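Dropped tracking on the left gripper: what we found and what we still doubt
Student project report, Brelirlow group
Written by Maëlle Dhillon, with logs kept by Līga Mägi

1. Why this report exists

Our plan for May was to collect hand-held gripper demonstrations of simple household tasks and train a small policy on them, which we had named Pleria. We did collect them. Of 135 recordings, 6 had a fault bad enough that the left tool's position jumped while the hand holding it was moving normally. One of those six got into the training set before Līga spotted it, and the arm then swung at the table edge during a replay. The stop button was pressed in time and no one was hurt, but it was a near miss and we have logged it as one.

The handbook we were given says that tracking loss is "rare and self-correcting". I don't accept either half of that. The position did come back each time, but it came back in a slightly different place, and the software treated the new place as the truth. 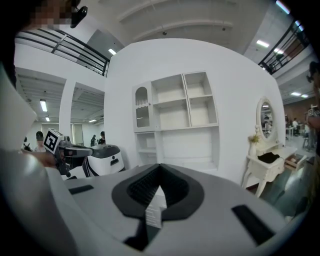
The first explanation we were offered was lighting. Dindetti, the tracking package we used, has a warning in its notes about glare, and everyone in the lab repeated it to us. Our room gives that theory plenty to feed on, with a long tube and several other lights overhead, and a marker cube on top of the gripper where any of them might catch it. There is also a vanity table with an oval mirror, which could in theory show the software a second marker. So we tested it. We turned off the lights nearest the table, covered the mirror with a sheet and repeated the same movement until we were sick of it. The jumps still came. Glare may make things worse, but I can't find anything in our logs that says it is the cause.

2. What the logs show

Līga lined up the time stamps from both tools. In all of the bad recordings the left tool's clock had fallen behind the right one just before the jump, and the gap closed suddenly at the moment of the jump. To me this looks like a data hold-up. Messages pile up, then arrive together, and the filter makes one big correction where there should have been many small ones.

We swapped the left and right cables. The fault moved to the right tool. We swapped them back and it returned to the left. I would call that fairly strong evidence against the cable's side of the system, though Līga points out that we did this only 2 times and that the plugs were pushed in fresh on each occasion. She is right to be careful. A loose plug and a bad cable would look the same in our test.
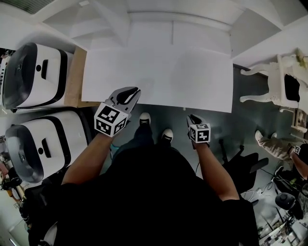
A new cable was fitted after that, and we have had no jumps. I am not ready to say the problem is solved. The number of recordings made with the new cable is small, and the old fault was never frequent enough to show up on demand.

3. The safety side

The part that worries me more is that a bad recording reached the arm at all. Man, the checking script we inherited, prints a warning when a position changes too fast, then saves the file anyway. The warning scrolls past with all the others. We had both learned to ignore it by the second afternoon.

Changes made so far:

The script now refuses to save a recording with a jump in it.
Replays run at low speed first, with one person on the stop button and doing nothing else.
Clock gaps between the two tools are written to the log.

The speed limit that triggers a refusal is our own guess, taken from watching normal movements. Someone who works faster than we do could have good recordings thrown away. We would like it tested with other people before the next group relies on it.

4. Still open

We have not opened up the old cable. It is in the drawer under the printer with tape round it, marked DO NOT USE, and Līga has the log files for all six faulty recordings.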